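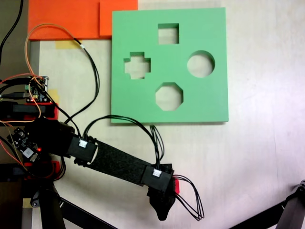

Staria Toy Library – Frequently Asked Questions

Who can borrow from the library?

Any family who lives in Wernum or Jedidton can become a member. Grandparents and child minders can also join with their own card. You need to bring one paper with your address on it, for example a phone bill. We make the card for you at the desk and you can take toys home on the same visit.

How much does it cost?

The membership is 20 dollars for one year. There is no extra fee for each toy. If you join after June, you still pay the full price, but your card is valid for twelve months from the day when you join, so you do not lose anything.

How many toys can I take, and for how long?

You can take up to 6 toys at one time and keep them for three weeks. Puzzles count as one toy, also when they come in a box of several. The big items (the slide, the play kitchen, the balance beams) can be kept for one week only, and we ask you to reserve them before you come.

Can I keep a toy longer?

Yes, one time, if no other family is waiting for it. Please write to us before the return day. When the toy is already late it cannot be extended any more.

What ages are the toys for?

We have toys for babies from 6 months and up to children of nine years. Each bag has a colored label for the age group. The labels are only advice – you know your child better than we do. Please take the small parts warning seriously when you have also a baby at home.
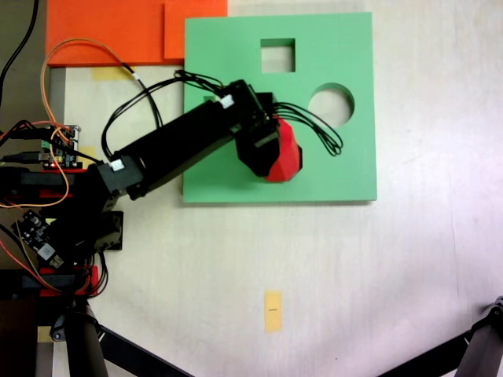
My child is two years old. Which puzzle should we begin with?

We recommend the shape boards with few openings. Many parents take a puzzle with too many pieces, and the child walks away after one minute. It is better to start with one shape and give only that piece in the hand. A round opening, like the one on the right side of the green board, is the easiest because the piece fits in every direction. The square comes next, as the child must learn to turn it. Leave the shapes with more corners for later, and do not correct too fast. If your child only wants to carry the pieces from one room to the other, this is also fine.

What happens if we lose a piece?

Please tell us. It happens to all families and we are not angry. Write the missing piece on the paper inside the bag, and look under the sofa one more time. For a small piece we charge nothing. If the toy cannot be used without it, we ask for half of the price of the toy.

Do I have to clean the toys before I return them?

Yes, please. Wipe plastic toys with warm water and a little soap and let them dry fully before you close the bag. Wooden toys should be wiped with a damp cloth only – do not put them in water. Doll clothes can be washed at low temperature.

Where do you get the toys?

Most of them we buy with the membership money. Others are gifts from families in the Agbayani neighborhood. If you want to donate, please ask first, as our shelves are quite full. We do not accept soft toys.

Whom can I contact with other questions?

Please ask for Angelica Saludo at the desk, or leave a note in the return box at 71 Staria Lane. We answer normally in two or three days.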